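Kirnmont Ascent Log, release 7

README

Last revised 11/19/24

What you've got

A table of 2347 logged ascents from the four sport sectors at Kirnmont, typed up from the hut books and from whatever climbers could be persuaded to send in afterwards. One row is one person getting up one route. Falling off one route is a different table, much longer, and it isn't included.

Files

ascents.csv holds the main table
routes.csv has one line per route, with grade, length and sector
aliases.csv lists the other names people insist on using

Columns in ascents.csv

route_id: matches routes.csv
season: the year only, as the hut books are vague about days
style: onsight, flash, redpoint or unknown
grade_given: what the climber wrote down
grade_guide: what the Ospina guidebook says
note: free text, spelling left alone

The two grade columns disagree in up to 31 per cent of rows. Please don't average them. Somebody did this for release 4 and produced a grade that doesn't exist, which was then proposed for a route.

On style

We take the climber's word for it. Onsight means first go with no information, and we're aware that several people have onsighted the same route twice. Those rows are kept, with "again" in the note column. If a row says flash and the note says "only the one rest on the rope", we've changed the style to unknown and left the note as it was, out of respect.

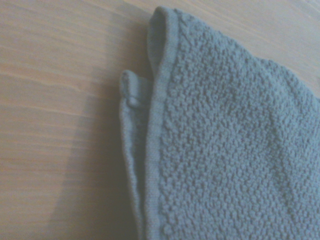
Sectors differ a good deal in how well they're covered. Jukska is nearly complete, being five minutes from the car park. Fudero is an hour and a half uphill and has 77 rows, most of them from the same dry February. Any chart showing that Kirnmont climbers prefer short walks is correct, but we'd rather you didn't write it up as a finding.

Known problems

Two routes at Jukska share a start and were swapped in the hut book for an entire season. We've swapped them back where the handwriting allowed.

Lengths in routes.csv are in metres, except where they're in quickdraws. The unit column tells you which.

Three pages of the older book got soup on them. Rows from those pages have "soup" in the note column and should be used with care.

Not suitable for

Settling arguments about first ascents. Deciding what length of rope to bring. Ranking climbers, who have no names in this table and were promised as much.

Corrections

Send the route_id, the season and what you think happened. Grade complaints are read once a year, all in one sitting, and go into the next release if two people complain in the same direction.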